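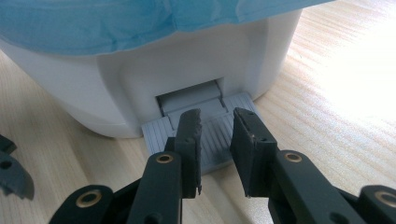

Pereyra aprueba la iniciativa ciudadana: 3000 firmas bastarán para llevar un proyecto al recinto

Buscar en el sitio Escriba su búsqueda Buscar

16 feb. 2026

Pasadas las dos de la madrugada, y con las tribunas todavía llenas, la Legislatura de la provincia de Pereyra convirtió en ley la iniciativa ciudadana. Es una noticia enorme para la política local: a partir de ahora, cualquier grupo de vecinos que reúna 3000 firmas podrá presentar un proyecto propio, y la Cámara estará obligada a tratarlo. Con fecha, con debate y con votación nominal.

El texto salió con los votos del oficialismo y de casi todo el bloque Ero, la bancada opositora que hasta noviembre se negaba a sentarse a negociar. El cambio de postura se cocinó durante el verano, en reuniones largas y bastante ásperas, y terminó de cerrarse en el cuarto intermedio de la última sesión. Cuando el tablero mostró el resultado hubo aplausos de pie en los dos lados del recinto, algo que en esta casa no se veía hace mucho tiempo.

Qué pedía la oposición

El bloque Ero puso tres condiciones para acompañar. La primera era que las firmas pudieran juntarse en toda la provincia y no solo en la capital, Brultach, como preveía el borrador original. La segunda, que la comisión que recibe el proyecto no pudiera cajonearlo: si vence el plazo sin dictamen, la iniciativa baja directamente al recinto. La tercera fue la más discutida - y la que estuvo a punto de hacer caer el acuerdo - y tenía que ver con el presupuesto.

El oficialismo quería dejar fuera de la iniciativa cualquier propuesta que implicara gasto. La oposición respondía, con razón, que así quedaba poco y nada por proponer. Una sala de salud en un paraje, un colectivo que llegue a la escuela, una cuadrilla para los caminos rurales: todo cuesta dinero. Al final se acordó que los proyectos con gasto serán admitidos siempre que indiquen de qué partida podría salir, y que la oficina técnica de la Legislatura tendrá que ayudar a los firmantes a hacer esa cuenta. Quedan excluidas, eso sí, la materia penal y la creación de impuestos.

El antecedente Clasetti

La ley no nace de la nada. En el departamento de Clasetti funciona desde hace años una ordenanza parecida, de alcance municipal, con la que los vecinos consiguieron cambiar el recorrido de los colectivos y abrir la biblioteca los fines de semana. Durante el debate se la citó una y otra vez, a favor y en contra, y buena parte del articulado provincial está tomado de allí casi palabra por palabra.

También viene de Clasetti la idea de que un representante de los firmantes pueda hablar en el recinto. Tendrá el mismo tiempo que un presidente de bloque para defender el proyecto antes de la votación, y después deberá responder las preguntas de los legisladores. ¡Vecinos hablando desde la misma banca que sus representantes! Quienes siguieron el tema desde las primeras audiencias saben lo que costó ese artículo, que desapareció de dos borradores y volvió a entrar a último momento.

Cómo será el trámite

El primer paso es presentar el texto en la mesa de entradas, con el aval de 200 personas inscriptas en el padrón. No hace falta que esté redactado por un abogado; alcanza con que se entienda qué se propone. Desde ese momento corre el plazo para reunir el resto de las firmas, en papel o por medios electrónicos, y la justicia electoral provincial se ocupará de verificarlas. Si aparecen errores, los promotores podrán corregirlos antes de que se rechace la presentación.

Una vez verificadas, el proyecto recibe número de expediente y va a comisión como cualquier otro. La Cámara puede aprobarlo, modificarlo o rechazarlo, pero tiene que votar. Si lo modifica, los firmantes tendrán derecho a dejar asentada su opinión sobre los cambios, que se publicará junto con el texto final.

Para los parajes más alejados se habilitarán puestos de firma en escuelas y delegaciones municipales, unos 300 en total, según el anexo de la ley. El número fue otro de los puntos de fricción, porque el borrador no preveía ninguno fuera de las cabeceras departamentales. Que se haya incluido es un logro de las organizaciones rurales, que viajaron a Brultach a cada audiencia con la misma carpeta bajo el brazo.

Los votos en contra

No todos acompañaron. Un sector del propio bloque Ero votó en contra por considerar que el piso de firmas sigue siendo alto para los departamentos chicos, y adelantó que pedirá revisarlo. En el oficialismo hubo dos abstenciones, ambas de legisladores preocupados por la posibilidad de que grupos con muchos recursos usen la herramienta para imponer su agenda. Para responder a esa inquietud se agregó un artículo que obliga a declarar quién paga la campaña de firmas y que prohíbe los aportes anónimos.

Son objeciones serias y conviene seguirlas de cerca. Pero la discusión fue buena, de las mejores que dio esta Legislatura: se habló del contenido, se aceptaron cambios sobre tablas y hubo legisladores que votaron distinto de lo que habían anunciado al comenzar la jornada - y lo explicaron.

Lo que viene

El Ejecutivo tiene ahora que promulgar la ley y dictar la reglamentación, donde se definirán el formato de las planillas y el sistema de firma electrónica. Mientras tanto, ya hay al menos dos grupos listos para estrenarla. Uno, de Clasetti, quiere una ley provincial de acceso a la información con plazos más cortos que los actuales. El otro reúne a familias de la periferia de Brultach y busca que el boleto estudiantil cubra también a los institutos terciarios.

La Legislatura publicará en su portal un modelo de presentación y una guía en lenguaje sencillo. Las consultas se recibirán en la mesa de entradas, en el horario habitual.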